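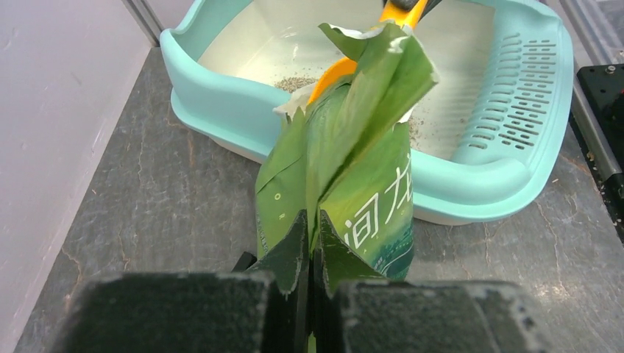

Kartha gripper comparison: soft packaging and litter

What is in this set

This set has recordings of two pairs of gripper fingers working with a crumpled plastic bag, a scoop and a litter box. We made it because our older tests used only boxes and cups, and on those objects both pairs of fingers looked equally good. A bag is more difficult. It folds, it turns between the pads, and its shape changes each time it is picked up.

There are 531 episodes. All of them were recorded in June on the same bench, with the stone-textured top, and with one camera at the wrist. There is no second view from the side.

The fingers

Fondetti: wide black fingers with angled pads in dark green-gray. The bag can be held upright between the two pads, and the litter box stays in view behind it.

Moketti: narrow fingers with flat pads. They reach better into the corners of the box, but the bag turns more easily in them.

Both pairs were mounted on the same arm and driven by the same Justby controller. The closing force was set once for each pair and was not changed later. If you want to compare the force values directly, please be careful: the two pairs do not have the same contact surface.

Tasks

1. Pick up the bag and hold it upright in front of the litter box.
2. Pick up the bag with the orange scoop standing in it, and keep both.
3. Take the scoop out by its handle.
4. Put the scoop down inside the litter box.

Each episode contains one task only. The maximum length is 20 seconds. We kept the failed attempts, and they have their own label.

Labels

task: number from 1 to 4
fingers: fondetti or moketti
result: held, slipped, dropped or stopped
note: free text, often empty

"Slipped" means that the object moved in the pads but did not fall. Tharun Murthy and Aurélien Cordier labeled the episodes separately and then compared their answers. Where they could not agree, the episode is marked "slipped" and the note says so.

Known problems

In task 2 the bag can hide a large part of the scoop. Do not train a scoop detector on these episodes without checking the images first.

The camera mount was loose in 8 episodes of task 3, all with the Moketti fingers. They are listed in the file loose_mount.txt and we leave them out of our own results.

We did not clean the bench between all episodes, so the gray grains can be in different places. The same is true for the folds of the bag, which were never reset to a fixed shape.

The white characters on the bag are only partly readable in many images. We do not provide a transcription.

Changes

Version 4 corrects the task numbers in the Moketti folder. If you downloaded version 3, only the label file must be replaced; the recordings are the same.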